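Plotstead Shared Workshop, October catch-up: minutes

I'm on minutes again, so blame me (Zofia Marciniak) for the spelling. Flora Nisbet chaired, with a cold, and kept us to 60 minutes, a first!

Last month's minutes went through once we'd fixed the spelling of Ogilvie. The bill for the bench lamps came to $564 and we all agreed to pay it and stop talking about the lamps.

Then the big one, the control cabinet. Flora took us over to have a proper look at it, all of us bunched up in front of the grey doors with our cups of tea, and I'll admit I've walked past it for months without once reading a label.

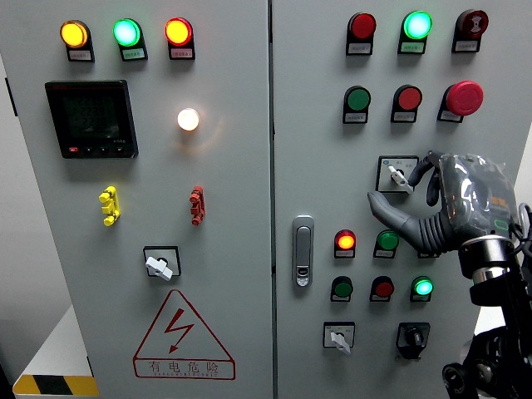 The labels were what got us going, really. They're tiny! Flora wants a large-print sheet made up to hang beside the cabinet, saying in plain English what every light and button is for. I said I'd type it if someone who knows the thing writes it (I can't tell a selector switch from a doorbell). Ogilvie will be asked for the wiring drawings first. We also want the words on the warning sign put into English on the same sheet, right at the top and in a colour you can't miss.

Long chat about whether new members should touch the rotary switches before they've had their induction. No, they shouldn't. Induction stays at 30 minutes, groups of 4 at most.

Nallik's quote for the floor paint hasn't come. Flora to chase.

Next meeting same time, 7 pm, and it's my turn to bring the biscuits.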